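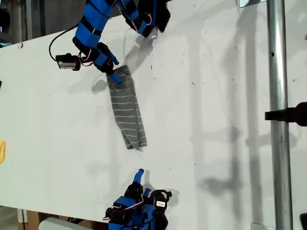
Shagufta Chaudhry asked whether we were really going to put the July fault on the About page. Yes, we are. She thought customers would read it and leave, and a few may.

About Sendska

Sendska tests two-arm robots on cloth folding. We started out selling them, and we believed our own brochure for longer than we should have.

On Jul 2, 2021, at cycle 2,745 of an endurance run, a servo in one arm stopped reporting its position. The software took the last good reading as current and kept driving the joint. The stop button worked, but the person on shift needed 5 seconds to reach it. Our log listed the cycle as a success - so much for the log.

Hélder Frade rewrote the check. A missing reading now cuts power to both arms, and there are two stop buttons per table. We don't call this safe. We call it version 3, and we would like to see a year of it first.

If a vendor tells you their arms never fault, ask for the logs. You can ask for ours.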